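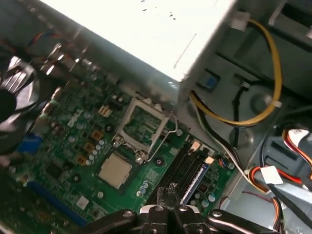 The Liredwood bench, with the gripper over the board and the processor out of its open socket.

The Liredwood Robot Repair Club is a student club that teaches robot arms to take old desktop computers apart and put them back together. I've been a member for three years and I'm the one who keeps getting asked to write this entry, so it's in my own words and it leans towards the bits I know (mostly the gripper, and the rows we had over the gripper). Tobias Zamora looks after the software side and has corrected me where I got the vision part wrong.

Name

The club has never settled on what it's called. The sign on the door says Robot Repair, the college paperwork says Liredwood Automation Project, and most members just say Flondo, after the arm. Strictly speaking Flondo is the arm and everything bolted to it, and the control program is Prosomlow. New members mix the two up for weeks and so did I.

Background

It began as an end-of-year project for a group of four who wanted an arm to sort screws into trays. They got it working, more or less, and then found that sorting screws is dull to watch. One of them had a dead desktop computer under her bed and brought it in for the arm to poke at. I wasn't there for that, but everyone who was tells the story differently, so I'll leave it at the computer!

What the group liked about a PC was that it's full of jobs of different sizes. A memory stick wants a firm straight push. A power plug wants a squeeze on the catch and a wiggle. A processor wants hardly any force at all and has to go in the right way round. You can give a first-year the memory and a third-year the processor and they're both busy all term, working on the same machine.

The project became a proper club the following March, with a room, a cupboard and a budget of 600 pounds, nearly all of which went on one motor and its replacement.

The bench

We work on old desktop cases laid on their sides with the cover off. The power supply usually stays in, even for beginners, and that was a long argument. With it out, there's loads of space and the arm can come down from wherever it likes. With it in, there's a big metal box hanging over one end of the board, throwing a shadow on the parts and making the arm plan its way round. Tobias was for leaving it in from the start and he was right, annoyingly, as the members who learnt on stripped-out cases had to learn it all again.

Nothing is ever plugged into the mains while the arm is working. That's the first rule on the wall and the only one written in capitals.

Cables are the other headache. They never lie in the same place twice, and a loop of black and yellow wire that was well out of the way yesterday can be right across your route today. We did try tying everything back neatly. It made our results look lovely and then we took Flondo to an open day, used somebody else's computer and got tangled in the first minute.

The gripper

The current gripper is black, with two fingers in the middle and a pair of curved arms, one to either side, and you can see the silver bolt heads from right across the room. There's a small camera up at the wrist that looks down past the fingers, so Prosomlow sees pretty much what the gripper is pointing at.

It's our fourth. The first had rubber pads that left marks on everything, the second was too wide to get down between the memory slots and the side of the case, and the third was beautiful and snapped. I drew this one and I'm fond of it, though I'd make the fingers a touch slimmer if I did it again. Members who want to change it are welcome to, as long as they print a spare first.

The processor job

This is the one people come to see. On the older boards we use, the socket has a hinged metal frame held down by a thin lever. The lever comes up, the frame swings back, and the chip can be lifted out. Then the whole thing goes in reverse.

We teach it in stages. At the stage where the chip is out, it gets laid flat on the board next to the socket, metal side up, and the learner has to get the arm to find both of them before anything is allowed to touch anything. Finding the chip is fairly easy. Working out which way round it's facing is much harder, as it's square and looks nearly the same from every side, and bright light on the metal can wash out the little mark you need.

The lever was the worst of it for me. It's a bent bit of wire, it's springy, and from above it hardly shows. I spent most of one term on that lever (and a fair bit of the holiday).

Damaging the contacts in the socket is the classic beginner's mistake. We have a drawer of boards that have had it happen, and they get used for practice at the simpler jobs, memory mostly.

The Akpan Cup

The club's own competition is the Akpan Cup, held once a year in the main hall. Teams of three get the same case and have to remove and refit as many parts as they can before time's up, with the arm doing all the handling. A finished job is checked by eye and then scored, with points off for anything bent, dropped or put back the wrong way.

The record is 734 points, set in August 2023 by a team of second-years who skipped the processor completely and did the memory over and over. It was perfectly legal at the time. The rules were changed before the next one – each part now scores once only – so I doubt that total will ever be beaten, and there's still some grumbling about whether it should stay on the board.

Joining

Membership is open to any student at the college and you don't need to have built anything before. There are 47 of us on the list at the moment, though you'd be hard pushed to fit that many in the room. Newcomers start by taking a computer apart by hand, with a screwdriver, so they know what the catches feel like before they ask a motor to do it.

Old desktops are always wanted, working or dead. Please take the hard drive out before you bring one in.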